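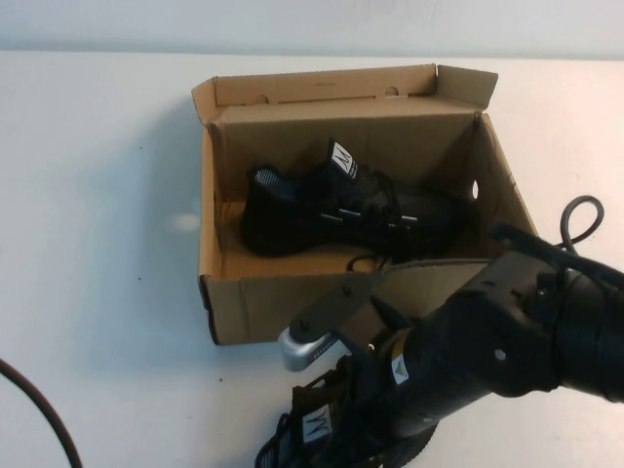 Fixing the second shoe

I have spent most of January on one step of one task. The task is putting a pair of shoes in a box. The first shoe has been fine since before the holidays. The second shoe is where my planner kept giving up, and I want to write down what I changed before I forget it.

The setup is one arm with a parallel gripper and a fixed camera. The shoes are black mesh with black laces, and the box is an ordinary brown shoe box with no lid. The software is Lemma, which is our in-house task layer. It takes a segmented depth image, picks a grasp, picks a place pose and hands both to the motion planner.

What was going wrong

The place pose for the second shoe was computed from the free space left in the box. That sounds reasonable, but mesh shoes are soft and black, and the depth on black mesh is poor. The collar opening came back as a hole in the point cloud, and Lemma read that hole as free space. So it would try to set the second shoe partly inside the first one. The collision checker then refused the path, the task layer asked for a new pose, and it got nearly the same one back. After 18 retries it would time out.

Laces made it worse. A loose lace end hanging off the side of the shoe would show up in one image and be gone in the next, and the free space changed shape each time.

What I changed

First, the shoe in the box is no longer whatever the camera says it is. Once a shoe has been placed, Lemma keeps a simple closed hull for it and only uses the camera to update where that hull is. The collar hole is gone because the hull has no hole. Ecaterina Crăciun suggested this back when we were both at Drutbridge, and I told her it was too crude. It is crude. It works well enough for this.

Second, laces are masked out before the free space step. I did not train anything new for this. Thin parts that stick out past the hull by less than 5 centimeters are dropped. The gripper can push a lace aside without any harm, so the planner does not need to know about it.

Third, the box flaps are modeled separately from the box. The front wall is lower than the back, so I now bias the approach to come in over the front. Before this the planner treated the box as one block as tall as the back flap and lifted the shoe far higher than it had to.

The retry limit is now 2. If two poses fail, the arm backs off and takes a new image from a clear position — it used to reuse the old one, which was a bug and all mine.

Still open

The hull update drifts when the gripper blocks the camera's view of the box. Gonçalo Sequeira has a branch that freezes the update while the arm is over the box, and I will merge it once he has cleaned up the logging. I also want to try the same code on boots, where the closed hull will probably waste too much room.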